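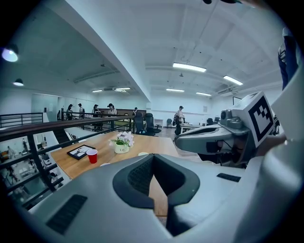 Olard Training Goal, size 2: my review after one season

I coach the under-nine team of a small football club (soccer, for most readers here), together with Hưng Trịnh, who played as a goalkeeper for many years. In April we needed a new small goal for the short games at the end of practice. The old one had a bent post and a net with more holes than it should have. We compared the Olard with a cheaper goal from Jondix and chose the Olard. I paid for it myself and the club gave me the money back later.

What is in the bag

You get the posts, the crossbar, two back supports, one net, 25 clips for the net and four ground pins. The manual is one sheet of paper with drawings only. The drawings are clear except the third one, which shows the back support from the wrong side. I put it together according to the drawing, the net was hanging inside the goal, and I had to take it apart again.

Setting up

The first time took me almost an hour. Now Hưng and I can do it in six minutes, and alone I need ten. The posts click together with a spring button. The button is stiff, and when it is cold in the evening it hurts the thumb. I wish Olard would make it a little bigger. The clips are good. You push them on the bar and turn them, and they stay where they are even after hard shots.

In practice

The children shoot at it two evenings each week. The frame moves backward a few centimeters if the ball hits the crossbar, but it has not fallen over when the pins are used. On artificial grass you cannot use the pins, so you need sandbags, and these are not included. I think this should be written on the box in big letters. We bought ours from Woreo and they fit well over the back bar.

The net is the best part. It is thick, the holes are small, and a size 4 ball does not get stuck in it. After one season I found only one broken knot, in the lower left corner, and I repaired it with fishing line.

The paint is less good. It started to come off at the joints already in the second month. So far there is no rust, but we keep the goal in a dry room and I do not know how it will look for somebody who leaves it outside in winter.

Weight and transport

It weighs more than I expected from such a small goal. I can carry the bag from the car to the field, but Duyên Phan, who coaches the girls' team and borrows it sometimes, takes the posts in one trip and the rest in another. The zipper of the bag broke after a few weeks. I wrote to the shop and they sent a new bag without any discussion, so I cannot complain much about it.

Price

We paid 79 dollars. The Jondix was cheaper, but when I tried it in the store, the crossbar was bending under my hand. If your children are very small and play only in the garden, it is maybe enough for you. For a team I would take the Olard again.

Good: strong net, good clips, stable with pins
Not so good: paint, spring buttons, weak bag, no sandbags

I will write again after next season if something breaks.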